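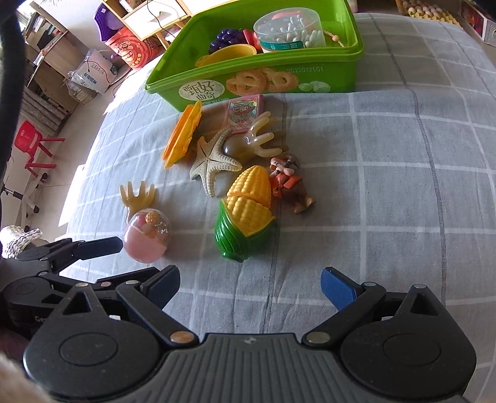
Theerawat Meesuk writes: "Our play food is hard plastic, but there are soft teethers and a beaded string mixed in with it. Can it all be washed together?"

Sort by material first. Hard plastic fruit and vegetables can go in a basin of warm water with dish soap. Wash soft teethers separately, following the maker's label. Wipe anything with beads, cord or printed card by hand and do not soak it.

How big should the bin be?

For a mixed set of play food, an open bin 18 cm deep is enough. Deeper bins hide the small pieces at the bottom, and the child tips the whole thing out to find them. Flidier and Mekesard both sell bins at this depth.

Which pieces go in first?

Large, rigid pieces such as a grape bunch or a toy bowl go at the bottom. Corn and single slices fill the gaps. A whole watermelon goes in last. If it stands above the rim, do not stack another bin on top.
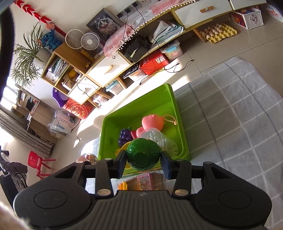

Where should the bin be kept?

On the floor or on a low shelf the child can reach. Keep it out of direct sun, as colored plastic fades. If real food is stored on the same shelf, eggs for instance, put the toys at the other end.

Should capsule eggs be opened before storage?

Yes. Check the contents against the age marking. Small parts are not suitable for children under three. Keep them in a closed container on a high shelf.

Does the bin need a label?

A round sticker on the front is sufficient. Gion Ortner tested paper and vinyl stickers for this page: the paper ones lifted after 2 washes, and the vinyl ones were still in place in December.

What is the load limit of a stacking bin?

See the base of the bin. The small Grimley is marked 400 g per layer.

Last updated 18 March 2019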